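Plavport to reopen Valtonen Street library branch in February

The Valtonen Street branch of the Plavport library will reopen in February after six months of repairs to its roof and reading room, the city said.

The branch closed last summer when water came through the ceiling above the children's shelves during a storm. Most of the books in that corner were thrown out. The rest of the collection was moved to the main library downtown, where it has been kept in the basement and lent out on request.

Branch manager Leena Hakala said the work went on longer than planned. Roofers found rotten boards along the north wall and had to replace them before the new covering could go on.

"We thought we would be back by the fall," Hakala said. "Then they opened up the north side and we got a phone call."

The reading room has new carpet, new lighting and 32 seats. The old newspaper racks are gone, and the papers will be kept at the front desk. A meeting room at the back can be booked by local groups in the evening at no charge.

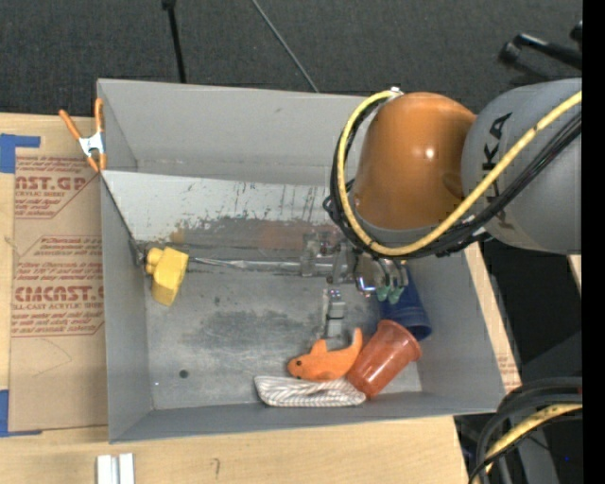

Opening hours and parking

The branch will be open from 10 a.m. to 7 p.m., with a later start of noon on weekends. Before the closing it shut at 5 p.m., and Hakala said the longer day was the change people asked for most.

The parking lot behind the building will stay closed until the spring while a drain is dug up and replaced. Visitors can use the lot at the Malledano swimming pool, one block east, free for two hours with a library card. The number 6 bus stops in front of the main door again from opening day.

Books borrowed from the branch before it closed can be returned there or downtown. No late fees will be charged on them.

Programs

Story time for children under five returns in the first week, led by Lumturie Begović. The evening language tables will start again later in the month. Xuelian Duan, who runs the Mandarin table, said it met in a cafe during the repairs and lost a few regulars who didn't like the noise.

"I have written to all of them," Duan said. "Two have answered so far."

The city paid for the roof out of its building repair fund. New books for the children's corner were bought with money raised by the Friends of the Valtonen Branch, which held a plant sale and a raffle. The group is still looking for picture books in good condition and will take them at the front desk once the branch is open.

Questions about room bookings should go to the main library until then.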